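Lestora Furnished Rentals
Move-Out and Turnover Inspection: Living Room and Soft Furnishings
Checklist with inspector comments, unit 12, February

Scope: living room, entry closet, hallway. Kitchen, bath and bedroom are on separate sheets. Mark each item OK, REPAIR, REPLACE or NOT CHECKED. Write a comment for anything other than OK. Leave no line blank.

Section 1. Entry and hallway

1.1 Door closes and latches without lifting. OK.
1.2 Deadbolt throws fully. OK. A little stiff in the last part of the turn. Dry lubricant applied, and it moves better now.
1.3 Door viewer clear. OK.
1.4 Closet rod and brackets tight. REPAIR. Left bracket has pulled away from the wall. The screw was never in a stud. Use a proper anchor, not a longer screw.
1.5 Smoke alarm sounds on test. OK. Date on the back is good for two more years.
1.6 Hallway light and switch. OK.

Section 2. Upholstered seating

2.1 Sofa frame: lift one front corner, check that the other front leg follows. OK. No creak, no twist.
2.2 Sofa seat: press down along the full width with a flat hand. OK. Even all the way across.
2.3 Sofa fabric: check for snags, pulls, stains and pet hair. OK. Light gray shows everything, so do this one with the blinds open. One pulled thread near the back seam, trimmed. Do not tug on it.
2.4 Throw pillows: check seams, closures and smell. OK, with the comment below.

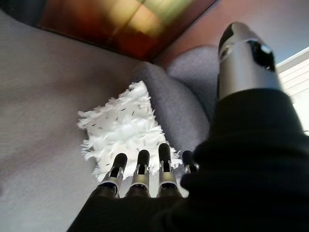 Item 2.4. White shaggy throw pillow on the light gray sofa.

Comment on 2.4: Long-pile covers hide crumbs and hair at the base of the strands. Part the pile with your fingers in several places and look at the backing. If the strands have matted into clumps, mark REPLACE and take a new cover from the linen shelf. Covers come off for washing. Wash cold, inside out, low spin. High heat in the dryer ruins the pile and it does not come back.

2.5 Care labels present on sofa and pillows. REPAIR. Sofa label is there. One pillow label has been cut off. Write the fabric code on the inside hem with a laundry pen so the next person doesn't have to guess.
2.6 Under and behind sofa cleared. OK. Found one phone charger and a parking stub. Bagged and sent to the office with the unit number.

Section 3. Accent chair and floor

3.1 Chair stands level and does not rock. OK.
3.2 Chair cushion: check front edge for wear. OK. The front edge goes first on these, well before the back or arms. Run a thumbnail along it and feel for thin spots.
3.3 Chair fabric: check for pilling. OK. Minor pilling on the inside of the arms, removed with the fabric shaver. Keep the shaver off the textured areas unless the pilling is plain to see. It takes good fiber with it.
3.4 Carpet: check in front of each seat for wear and spots. REPAIR. Faint spot near the outlet wall, smaller than a quarter. Looks like coffee. Blotted with the Clokon spotter and left for the second visit.
3.5 Carpet seams and edges. OK.
3.6 Pillows and throws that have been on the floor are treated as used and go to laundry. Applies even if they look clean. Guests and pets have been on that carpet.

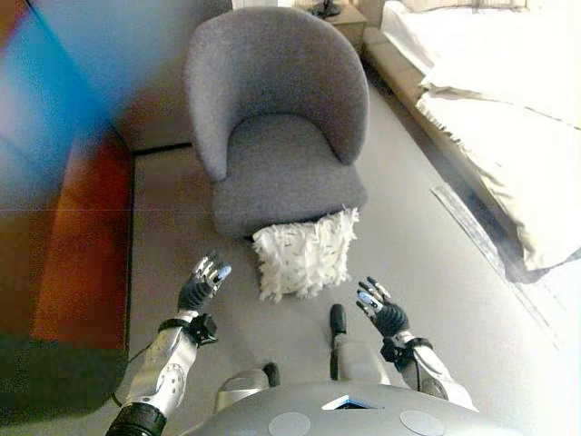
Diệp: I'd go further on 3.6. Anything that touches the floor during our own turnover should go to laundry too, and the sheet should say so. We spray the carpet before we stage the room, and I have had two covers come back yellow along one side from the spotter. It's an extra load every week or so. That costs less than new covers.

Reply to comment: Agreed. Wording of 3.6 will change on the next printing. Until then write "floor contact" on the laundry tag and it will be washed without questions.

Section 4. Windows and walls

4.1 Blinds raise, lower and tilt. OK on the large window. REPAIR on the small one. The tilt wand is missing its hook. Spare hooks are in the Brevico parts box, second drawer.
4.2 Blind cords secured out of reach of children. OK. Cleat is tight on both windows. This is a fail item. If a cleat is loose or missing, the unit is not released until it is fixed.
4.3 Window locks. OK.
4.4 Walls: scuffs, nail holes, tape marks. REPAIR. Four nail holes over the sofa, patched and sanded. Touch-up paint goes on after the filler has dried overnight. The paint number is 246. Do not use the hallway can, which is close in color but has more sheen.
4.5 Baseboards wiped and attached. OK.

Section 5. Electrical and small items

5.1 All outlets tested with plug-in tester. OK.
5.2 Lamp cords: check full length for nicks and pinch points. OK. Move furniture off the cord before you check it, and don't put it back on top of the cord afterward.
5.3 Extension cords. None found. None are allowed in the unit.
5.4 Remote control present, batteries good. REPLACE. Batteries had leaked. Contacts cleaned, new batteries in.
5.5 Space heater, if supplied. NOT CHECKED. Unit 12 does not have one on the inventory.

Section 6. Linens and throws in the living room

6.1 Throw blanket present and folded.
6.2 Spare pillow cover present.
6.3 Whites checked against a window for graying and stains.

Comment on 6.1 to 6.3: All OK, but the order matters. Shake each piece out fully before you judge it. A stain in the middle of a folded white piece will pass every time if you only look at the top.

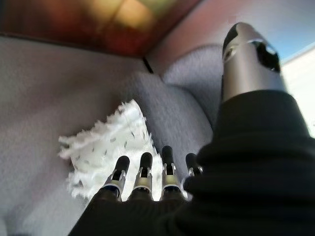
Once it has been opened up and checked, either fold it and put it back or bag it. Don't leave linens sitting loose on the seating while you work on the walls. Filler dust settles into everything and white pieces go back for a second wash.

6.4 Charge sheet: stains that do not come out after two washes are billed at $20 per piece. Attach the tag. No tag, no charge.

Section 7. Sign-off

Open items from this visit: 1.4 closet bracket, 2.5 pillow label, 3.4 carpet spot, 4.1 blind hook, 4.4 touch-up paint.

Repairs expected to total more than $1,000 need office approval before any work is ordered. Nothing in this unit comes close.

Second visit to confirm the carpet spot and paint. Keys returned to lockbox at 4:15 p.m. Heat set to 60, all lights off, blinds down.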